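Chapter 6
Sharing the Cost of a Building

When two or more businesses use the same building, somebody has to decide how the rent, the heating, the insurance and the repairs will be divided. In a small firm this is often done once, by habit, and then left alone for years. The method chosen can change the reported profit of each part of the business even when total spending stays the same.

The chapter covers shared costs, which are costs that benefit more than one department, product or tenant and cannot be traced directly to any of them. You met direct costs in Chapter 5. Flour is a direct cost of bread. The roof over the bakery, the shop and the upstairs office is a shared cost of all three.

By the end of the chapter you should be able to tell a direct cost from a shared one, choose a basis for dividing a shared cost, work out each department's charge, and explain to a manager who dislikes the result how it was reached.
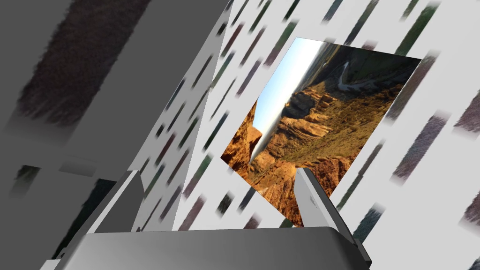 6.1 Choosing a basis

A basis is the measure used to split a cost. Common ones are floor area, number of employees, hours of use and sales. A good basis has some connection to what causes the cost. Rent is usually split by floor area, as a larger unit costs more to lease. A payroll service is usually split by number of employees.

Some costs have no obvious basis. Consider the annual audit fee. It does not rise with floor area, and it rises only loosely with sales. Firms pick something reasonable, write it down, and use it the same way each year. If the basis changes, the reports should say so, or a reader will compare January with the January before and draw the wrong lesson.

Sales is a popular basis and a weak one for most building costs. A department that has a good year is charged more rent for the same room. Its manager may fairly ask what the extra money bought.

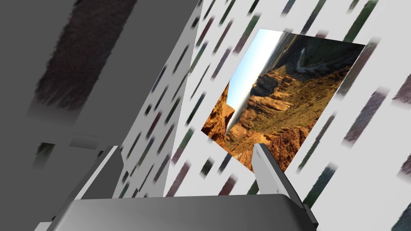

6.2 The Skelham lease

We will follow one case through the chapter. Itetti makes and repairs window blinds and leases a single-story unit at Skelham. The unit is divided between two departments, Workshop and Sales. Rent for the month is $3,125. Workshop takes up 60 percent of the floor and Sales takes up 40 percent.

On the floor area basis, Workshop is charged $1,875 and Sales is charged $1,250. The two charges add up to the full rent. Always make this check. A split that does not add back to the total contains an error, often a rounding error, and it is easier to find now than at the end of the year.

Now suppose the rent is split by number of employees. Itetti has 15 employees in the unit, 12 in Workshop and three in Sales. Workshop would be charged $2,500 and Sales $625. The landlord receives the same amount, but Sales looks much more profitable than before.

Themis Kokkinos, the general manager, favored the second method when the lease was signed. His argument was that the sales floor is large because customers expect to walk around it, and that blinds sold there keep the workshop busy. Should Workshop then pay for part of the showroom?

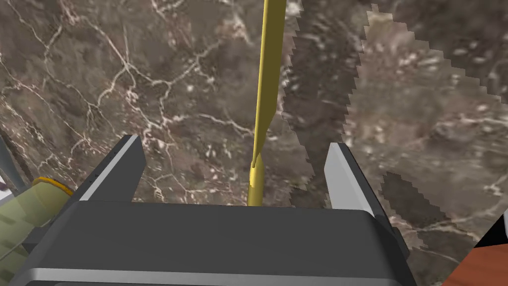 Myrto Gavalas disagreed. Workshop, she wrote in reply, could not shrink the showroom or rent it out, and a manager should not be judged on a cost that only another manager can change. If Sales wanted the space, Sales should carry it, and the price of blinds passed between the two departments could be looked at separately.

Both positions are found in practice. The first treats the showroom as a benefit to the whole firm. The second puts more weight on control, a subject we return to in Section 6.5. Itetti settled on floor area for rent and number of employees for the staff kitchen and cleaning.

6.3 Costs that move with use

Rent is fixed for the month. Electricity is partly fixed and partly not. The supplier, Bernlow, bills Itetti a standing charge of $95 each month plus an amount for the power used. The standing charge would be due even if the unit were closed. It is sensible to divide the two parts differently: floor area for the standing charge, and meter readings for the rest.

Where there is only one meter, the firm has to estimate. A simple estimate multiplies the rating of each large machine by its hours of use. 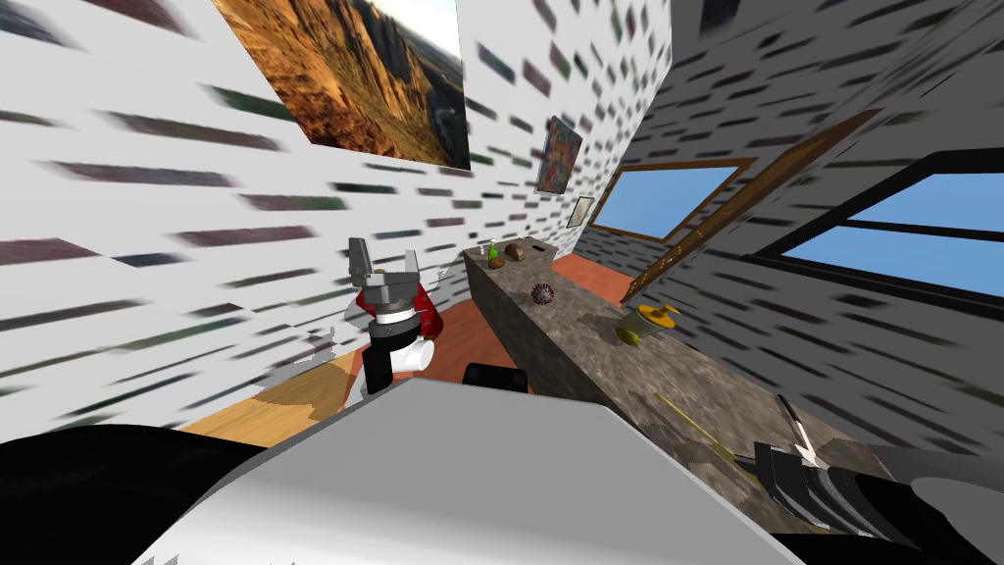 Figure 6.1 Interior with two robot arms.

An estimate of this kind should be reviewed whenever equipment is added or moved. Review Problem 4 asks you to divide a yearly power bill of $2,860 between Workshop and Sales, first by floor area and then by machine hours. Keep your workings, as you will need them again in Section 6.4.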